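14/01/2021

**Menano Craft & Swap Newsletter - storage box round-up**

Quick one this month, running behind on everything. Boxes first, then dates.
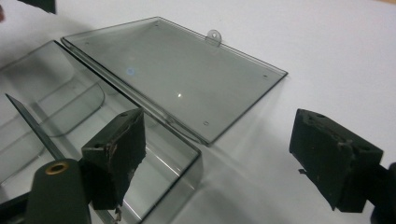 ## Small clear boxes - who wants some

We still have 195 of the smoky plastic ones left from the Lirkinberg order. Lids included. Good for beads, buttons, fuses, fishing bits, whatever. Pick up from the side room at Kirnamholm, bring your own bag please, we are out.

Price is 3 dollars for a bundle of 4. No singles, sorry - change is a pain. Exact money if you can.

## Labeling

Lots of questions on this. Masking tape and a marker still beats the fancy stuff. Put the label on the base, not the lid. Lids get swapped and then you have zippers in the box marked snaps. If you want to use paper labels, put them inside facing out, they dont rub off that way.

Old sticker gunk: cooking oil, wait ten minutes, wipe, then dish soap. Don't use nail polish remover on clear plastic, it goes cloudy and stays cloudy.

## Swap table

Last one brought in about 289 items, mostly yarn. Fabric scraps welcome but nothing smaller than your hand. No more magazines!! The Woldegiorgis shelf is full and we have no where else to put them.

Next big swap is September. Smaller tables before then if the room is free, will send a note when we know.

## Still missing

The good pinking shears, orange handles. Also the key to the tall cabinet. Check your bags and drop them at Kirnamholm, no questions asked.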